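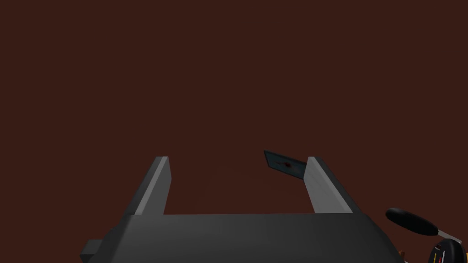 Open jaws and a tilted plate in simulation. Planning software has to decide what to do next from views such as this one.

The trouble with the red dot

The sales pitch for robot planning software has not changed much in a decade. Give the machine a goal in plain terms, the pitch goes, and it will work out the motions for itself. What has changed is the number of people willing to pay for it, and the quality of the demonstrations laid on to persuade them.

I have now sat through a good many of these. The latest was at Pandilport, where a small firm called Mikska writes a planner of the same name and tests nearly all of it in simulation. The pitch was delivered with conviction. The tests were more interesting, chiefly when they went badly.

Haziq Nair looks after the part of the code that picks a grasp. He is a careful speaker and does not use the word "intelligent" unless somebody else brings it up first. He had a run open on his screen, with the gripper fingers spread wide against a plain reddish-brown surface and a thin blue-gray plate hanging at an angle beside the tip of the right one. Near the middle of the plate was a small red mark.

"A person looks at that and knows which way to turn the wrist," he said. "The planner gives you 40 answers and most of them are rubbish."

The 40 are candidate grasps, and Mikska's claim rests on how it sorts them. Older planners scored each one on geometry alone: can the fingers get there, will they hit anything on the way, is there enough surface to press on. Mikska adds a learned score, trained on earlier simulated attempts, and blends the two. The firm says this makes it better with flat, thin things, which are a well-known misery for two-fingered grippers. A plate seen nearly edge-on gives a camera very little to work with, and a small error in the estimated tilt can send a finger into the rim.

Does the blend help? On the firm's own test set, yes. Out of 159 simulated tasks, the older geometric planner failed 60. Mikska failed 12. Those are the numbers in the brochure and I have no reason to think they were made up.

I do have some questions about them. The 159 tasks were written by the same people who wrote the planner. They share a handful of backgrounds, most of them a single flat colour, and the lighting hardly varies. Surfaces in the simulator have the friction someone typed in. Nair agreed with all of this before I had finished saying it, and added one of his own - the simulator hands the planner a cleaner depth reading than any sensor he has worked with.

"We add noise," he said. "It's polite noise."

He showed me what he meant. With the noise turned up to a level he considered fair, the learned score became oddly fond of high-contrast spots. It began ranking grasps by how close they came to a coloured mark, presumably because marks in the training runs had often sat near the middle of an object, where a grasp tends to work. Move the mark to a corner and the planner would follow it there. The geometric half of the score was supposed to veto that sort of thing. Sometimes it did.

None of this is a scandal. It is the ordinary business of finding out what a model has learned, and Nair's group at least goes looking. My complaint is with what happens further down the line. Latuheru, which sells complete picking cells and has licensed the planner since February, quotes the 12 failures in its own sales material and leaves out the word "simulated". A buyer would have to ring up and ask. I rang up and asked, and was told the figure was "representative".

A rival, Jomska, takes the opposite approach and publishes no success rate at all. Its planner records every rejected grasp with the reason for the rejection, in a log that an engineer can read over a cup of tea. It is slower, and I found it dull to watch. I also came away knowing why it had done what it did, which I could not say of the other one.

Mikska is working on something similar, and Nair hopes to have it in the next release if the sales side doesn't want the time spent elsewhere. He has also asked for a fresh set of tasks written by outsiders. When I left he was still waiting for an answer, and the mark-chasing fault was still open on his list, third from the top.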